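The Key Problem

Why a task that takes a hotel clerk nine seconds is still hard for a two-armed machine

By Seung-woo Heo

Most arguments about household robots are arguments about laundry. Folding a towel has become the standard public test, and there are good reasons for it: the object is cheap, familiar and forgiving. A towel grabbed two inches from the intended point is still a towel in the gripper. Keys are less generous, and for a machine that is supposed to work in a garden shed, a rental office or a back hallway, they are at least as common.

The bench used by Marinescu, a small automation firm in Pastondale, was set up to look at sorting jobs of this kind. The brief was plain. Given a work surface with tagged keys, hand tools and a few soft items on it, the machine should pick up a loose key, bring it to its key board and leave the other objects where they are. The company calls the exercise Vatby, after the apartment complex whose maintenance office suggested it.

The difficulty starts with size. A key is thin and lies flat, and a two-finger gripper coming straight down has almost nothing to close on. People solve this without thinking. They drag the key to the edge of the table, tip it with a fingernail, or pinch the tag and let the rest follow. The third method is the one that suits a machine best, and most of the Vatby work has gone into it. A plastic tag is thicker than a key blade, and its color usually stands apart from the table.

Picking up by the tag creates the second difficulty. A tag, a split ring and a key form a short linkage with play at every joint. When the tag rises, the key swings, and the direction it swings depends on how it was lying. Add more rings and the linkage becomes a chain. The software can know exactly where the fingertips are and still have a poor estimate of where the blade is pointing.

Cameras at the wrist help with this, and they are now standard on machines of the type. They give a close view of the last few inches of travel, where a fixed overhead camera is often blocked by the arm itself. They have limits too. Anything very near the lens goes soft, and the fingers hide a part of whatever they are about to touch.

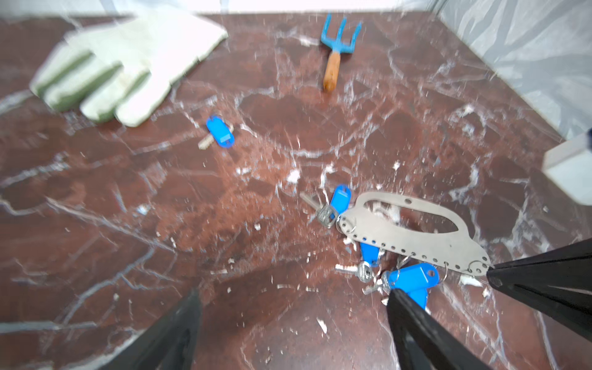
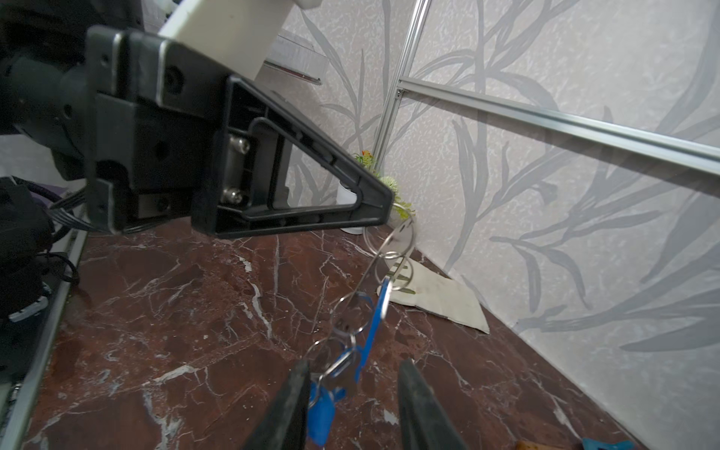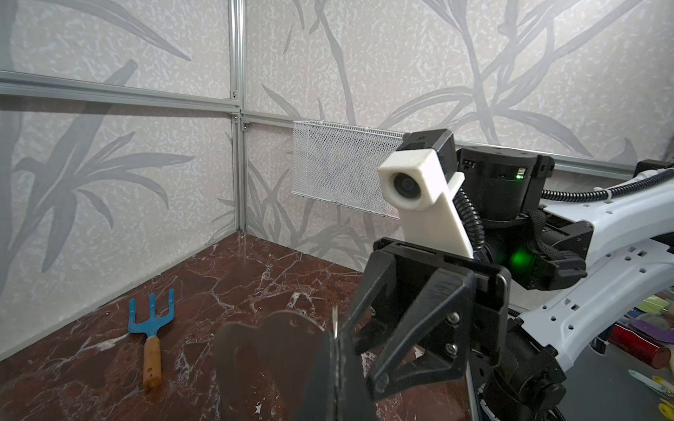
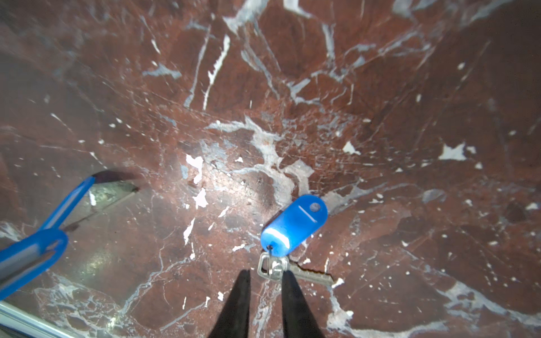
Key sorting on the marble-topped bench, as recorded by cameras at the robot's wrists or grippers.

Polished stone is a demanding background. Silver metal on a veined, reflective surface gives a vision system a large number of edges, only a few of which belong to the key. Glare is worse, as it moves whenever the camera moves. Marinescu's engineers considered covering the surface with a plain mat and decided against it. Counters in homes are often stone, and a system that needs a mat is a system that needs someone to lay the mat.

The figures so far are modest. In the March series the machine made 267 attempts at a single tagged key. It was scored on three outcomes: a lift in which the key left the surface, a transfer in which it reached the board without being dropped, and a placement in which the ring ended up hanging from a hole. Lifts are now routine. Transfers fail mostly when a second ring comes along with the first. Placement is the weak stage, and the best run of consecutive placements stands at 17.

Placement is weak for reasons that are easy to state. Hanging a split ring directly from a punched hole means opening the ring and threading it, a job that plenty of people do with a coin and some bad language. The ring is a spring. It has to be pried apart, held apart and rotated, with force applied in two directions at once. A gripper with rigid fingers and no fingernail is badly equipped for it. A board with open hooks would remove the problem entirely, and a buyer with any sense would simply purchase one.

That observation applies to a good deal of domestic automation. Dishwashers do not wash dishes the way a person does, and nobody expects them to. The case for a general-purpose arm is that it should cope with the objects already in the house, and every accommodation made for it weakens that case a little. The useful question for a buyer is how many accommodations the arm needs and what they cost.

A rival group at Wasov has taken the other route and fits its arms with a magnetic pad beside the fingers. Steel keys come up easily. Brass ones, still common in older doors, do not respond, and the pad also collects any steel ring within reach. The group reports good lift rates and has published nothing on placement.

Speed deserves a mention because demonstration videos tend to conceal it. A complete Vatby cycle, including placement, currently takes 2 minutes when it goes well. A clerk does the same job in nine seconds while talking to somebody. For an unattended overnight task the gap may not matter much. For a person waiting at a counter on a Saturday, it rules the machine out.

The present answer on keys is therefore a partial one. Finding a tagged key and lifting it is within reach of current hardware. Carrying it is reliable when it is alone. Threading it onto a plate remains laboratory work, and the next series at Pastondale will use a softer fingertip and the same board.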